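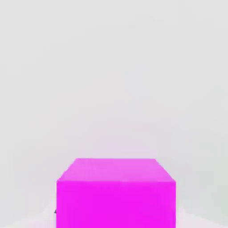 Chapter 7
Seeing a Robot at Work: The Open Day as a Source of Evidence

Learning aims

By the end of this chapter, students should be able to:
describe how a demonstration of an automated system is organised;
record what a robot does in plain and exact language;
separate what was observed from what a guide or leaflet claims.

7.1 The visit to Cernier

Much of what the public knows about robots comes from demonstrations. A firm or a college opens its doors, a machine carries out a short task, and visitors form a view of what such machines can do. This chapter follows one event of this kind, the winter open day held each December at the Stumell Centre in Cernier. The Centre admitted 135 visitors to its last open day, in groups led through the building by members of staff.

The first part of the programme took place in the simulation room. Much of the Centre's work is tried on a computer before it reaches a real arm, and visitors were shown this stage on a wall screen. The task belongs to a teaching set known as Wustance, in which an arm works at a table with plain coloured boxes. Staff explained that simple shapes are chosen so that attention stays on reach, grip and position.

A large block on a table may seem a minor matter. For a robot arm it raises several questions at once. The block takes up space through which the arm might otherwise pass, it may hide a smaller object from one point of view, and its flat top is a place where something may be set down. Students should keep these points in mind when studying Figure 7.1. 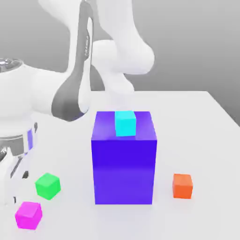 Figure 7.1 The simulated table, with a white arm, a tall blue block and four small cubes. The cyan cube rests on top of the block.

7.2 What a visitor can and cannot know

A still picture of a task shows where things are at one moment. It does not show how they came to be there. A student who writes "the robot placed the cyan cube on the block" has gone further than Figure 7.1 allows. The statement "the cyan cube is on the block" is safe.

The same care applies to figures given by a guide. Visitors to the Castaño room, the second stop on the tour, were told that the system had completed 877 trial runs. A careful visitor would ask how many of these succeeded, and how success was judged.

Activity 7A

Read the visitor notes on page 31. Underline each statement that could be checked by looking, and circle each one that depends on the word of the guide. Compare your answers with those of a partner before reading section 7.3.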